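Bollanier floor mop, six months in

I bought the Bollanier flat mop in November, mostly because my old string mop had started to smell like a pond no matter how often I bleached it. It was 48 dollars with two pads, and I talked myself into it in the store in maybe a minute (I am weak around cleaning stuff, ask my closet).

So, the good part. It glides! The head turns on a little joint and gets under the stove and behind the toilet without me kneeling down. The handle goes up to 55 inches, and I'm tall, so my back is very happy. Pads go in the washer and come out fine if you skip the fabric softener – I learned that one after a week of streaks. 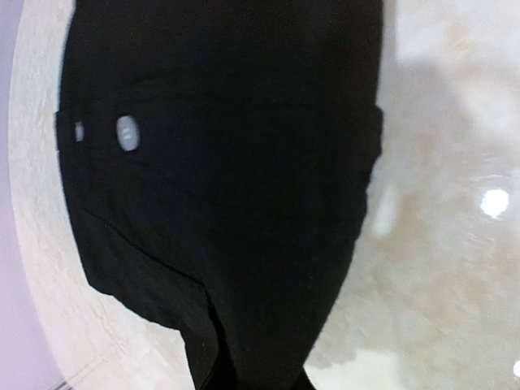 Shiny floors are where I'm pickiest, and you do have to wring the pad almost dry or you'll get a haze. My Janon spray mop was better at that, but it leaked and the trigger snapped, so I can't exactly tell you to go get one.

What bugs me is the bucket. It's too narrow, it tips if you look at it funny, and the spare pads are 29 dollars a pair, come on. I use the Clamumeo ones now and they fit, just a bit loose at the corners.

Four stars from me. I'd buy the mop again and leave the bucket at the store.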